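Pernham snack tax fails by one vote, after three hours and no refreshments

12 September 2026

Pernham will not be charging an extra 24 cents on every can of potato chips sold within town limits. The council rejected the measure late in the evening, in a meeting that ran so long two members had to be woken for the vote.

The tax was meant to raise money for the Zulthorpe Road footbridge, closed since December.

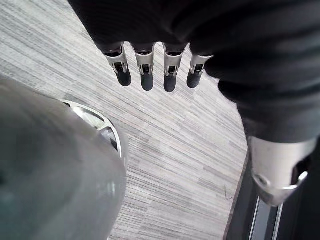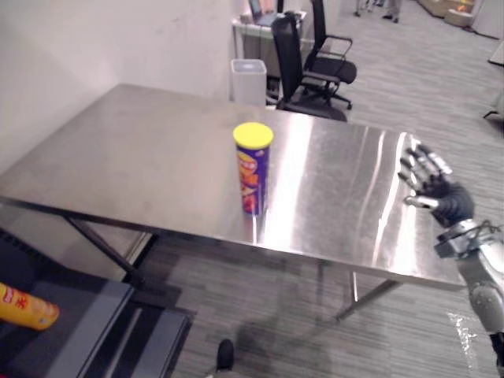
Chip can on a steel table.

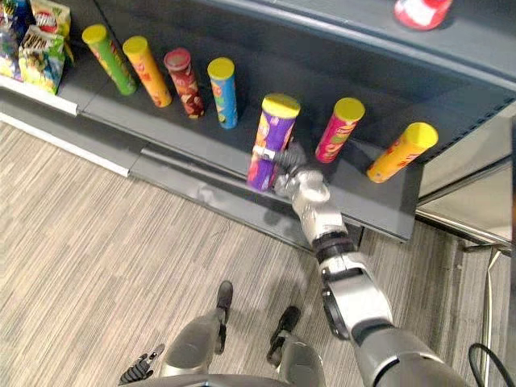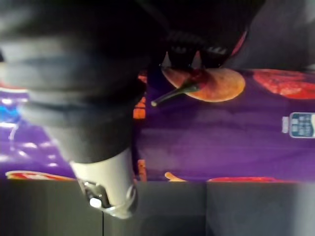 What counts as a can

Much of the evening went to definitions. The draft covered "rigid tubular snack packaging," which a lawyer for the Stedon grocery chain said could also take in breadsticks, certain cookies and one brand of tennis ball. An amendment removing tennis balls passed without debate.

Councilor Styliani Fragkou, who wrote the measure, said 2,392 residents had signed a petition to fix the bridge and that she had yet to meet one willing to pay for it. "They want it back by spring," she said. "They also want their chips."

Chia-hao Yuen, who runs the Tsakiris corner store, told the council he would lose customers to the next town, a 60-minute round trip. Asked whether anyone would drive that far to save 24 cents, he said the council had clearly not met his customers.

The bridge remains closed. Members did approve $150 for a new sign saying so, the old one having fallen in the creek. A second attempt at the tax, this time on bagged ice, is expected in December.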